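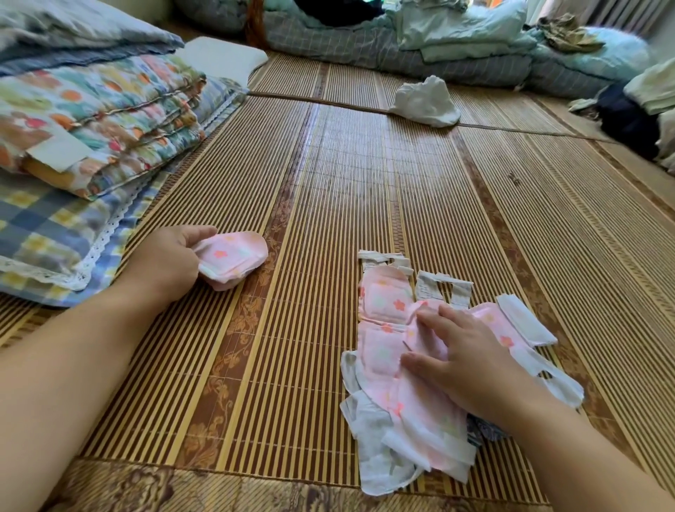
Week 6 handout: soft goods and the Lokier sorting kit

The Lokier is a two-gripper tabletop and floor kit sold by Wavgate for folding, stacking and sorting cloth. We are reviewing it this term as a product, so read the data sheet before you read the user forum. Soft goods are harder than boxes for three reasons that come up again in the exam week reading: the item changes shape when lifted, the layers hide each other, and the edges are hard to find. Take the pile of pink flowered pads on the mat. The pads overlap, the flaps stick out at the sides, and the strips of white backing paper give the vision system extra edges that belong to no pad. A hand pressed flat on the pile is one way to hold it. The kit has no flat palm, and its two-finger grip has to do that job with the side of a finger.

What the basic package includes

Two arms, one controller, one camera mast, and a license for 11 item classes. Extra classes are sold in packs. Quilts and pillows are in the basic set. Padded items with adhesive backing are not.

Figures from our bench test (Inger Ásgeirsdóttir and Toon Jansen, January)

Attempts: 710
Single item lifted: 234
Remaining attempts: two or more items lifted, or none

The test used mixed piles on a patterned surface. Wavgate's own test used 100 plain towels on a gray table. Do not compare the two rates directly.

For next class

Read section 4 of the Lokier manual, on layer separation. Write one page on whether you would buy the kit for a small laundry. Hand it in to Tracey Naylor by 11/13/24.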